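Last updated: March
Filed under: Talks & notes / Workshop floor / Grippers

Looking after the hand grippers on the Karis bench: my notes, Thursday slot

(Say hello, check the mic, don't start with the joke.)

So I look after the Zatow hand grippers, and most of that job is fingers. The clever bits hardly ever trouble me. Fingers rub on things all day long, and then somebody brings me one and says it's gone funny!

Start with the log. We're at 2,679 grips on the current pair, and I check them every 55. Tumelo Swanepoel thinks that's far too often (he may heckle here, let him).

What I do at each check:
- Open the fingers wide, nothing between them, and lay the tool low over a plain table. Look at the two tips facing each other.
- Run a thumbnail along the edge of each tip. Scuffs are fine, a lip that catches is not.
- Wiggle the tip. If it moves, it's a screw, and it's nearly always the one you can't get the driver on.
- Close slowly and look for light between the tips.

PAUSE, have some water.

The Baloyi story goes in about now. Keep it short! I'd swapped one finger and left the old one on the other side, and the thing pulled everything over to the left for 19 days before I twigged. Change both. I write the fitting date on masking tape inside the case lid, which looks awful and works.

Cleaning: dry cloth, then a barely damp one, then leave it alone. No sprays. Somebody will ask about glare on pale tables, so tell them to tilt the tool a bit and check again from the other side.

Last slide, leave it up for questions.

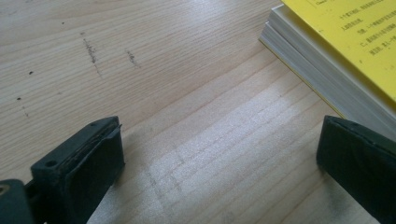 Siyabonga Van der Merwe: I'd still do the wiggle test before the thumbnail one. I had two loose tips last month and both had lovely smooth edges, so I nearly put them straight back in the case.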